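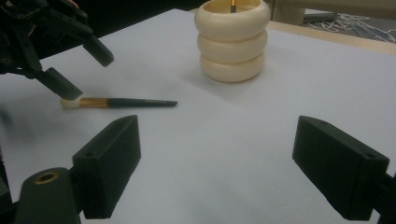
How many demonstrations does a student club need before a robot can put a makeup brush in a cup?

For our club the answer this term is 2259 recorded, and 637 of those we threw away. More on the throwing away below.

4 min read

I am Doina Delić, second year, and I keep the data log for the manipulation club at Trurnness. Some people asked what we do in the evenings. I will try to explain in a few posts. English is my third language, so please be patient with me.

The task is called "brush to cup" in our log. There is one brush on the white surface and a cream holder made of three stacked rings. Pick up the brush, bring it over the holder, let it go inside. A small child does it without thinking. Our policy does it on a good evening.

Two people work at the table, each with a hand-held gripper. One does the pick, the other is close by to turn the brush or to receive it. Murdo Rankin and Rory Dalgleish are our best pair. They don't talk when they record, they just nod.

Why a brush? Last year we used wooden blocks, and the blocks taught us very little. A brush is thin and it has two different ends. The handle becomes a point, the bristles are short and round, and between them is shiny metal which the vision model likes far too much.

For three weeks the model went to anything gold. We know this because it also tried to pick up Rory's ring.

The holder is a problem too. The rings are glossy and the color is very near to the color of the table. In the depth estimate the top opening was sometimes closed, like a lid. Arben Stojanovska fixed half of this by changing where the lamp stands. The other half is still open in our issue list, number 14, if somebody wants it.

Now about the 637. A demonstration goes out if the brush is dropped, if the fingers touch the rim, or if the person stops in the middle to think. The last rule makes arguments every time. Murdo says that a pause is part of how people work. I say the model learns the pause and then it stands there like a tourist.

We tested it. With the pauses kept in, the arm waited over the cup before almost every release. With the pauses out, it released at once, and sometimes too early. So now we keep a short pause and cut a long one. "Short" is decided by me, and I accept complaints in writing.

Some of you asked about the fingers. They are plain black blocks with screw holes, so we can change the pads quickly. Rounded pads from the Grostis kit were nicer for the handle and bad for the metal part. We went back to flat ones in February and have stayed with them.

The approach I like the most is the one where you come with the fingers wide open, wait until the partner's gripper is also open and out of the way, and only then go down. It is slower. New members always want to skip it, and their first recordings are the ones I delete. 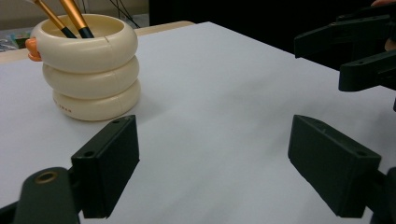
WHAT WE CHANGED FOR THE RIMDEN ROUND

Rimden is the small competition between student clubs. You send your policy, they run it on their own table, and you get a video and a score. You can't touch anything. It is a strange feeling — like sending your cat to live with another family for a week.

Their rules say that the holder may already have something in it. This was new for us. Our older recordings mostly started with an empty holder, so the model believed that the opening is always free. With a handle already standing there it pushed against it and gave up.

So we started again with one brush inside, then two brushes leaning to the same side, then leaning to different sides. Leaning to the same side is easier, there is a gap to aim for. Maxence Gilbert made a small card with the starting positions and we go through it in order. I was against the card. I was wrong, it saves a lot of discussion.

The team from Spahić uses a wider cup for practice and says this is enough. Maybe. They were ahead of us in the last round, so I can't laugh too much.

Things I would tell a club that starts now:

Write down who recorded what. We did not do it for the first month and I am still sorry.

Clean the finger pads before you begin, also when they look clean.

Move the holder between recordings. A hand's width is enough, but move it.

Let the tired person go home. You can see the tiredness in the trajectories, they get long and curly.

Our upload to Rimden is 24th December, which is a terrible date, and I already told my mother that I will come late to dinner. The training run is going now on the old machine in the corner. It sounds like a hair dryer. If the score is bad I will post it also.

Questions are welcome. If it is about the calibration, please ask Arben, he has been waiting for somebody to ask.

Recent from this author
Why we stopped using wooden blocks
Flat pads or rounded pads: our notes
How I name the log files
Rimden, last round: what the video showed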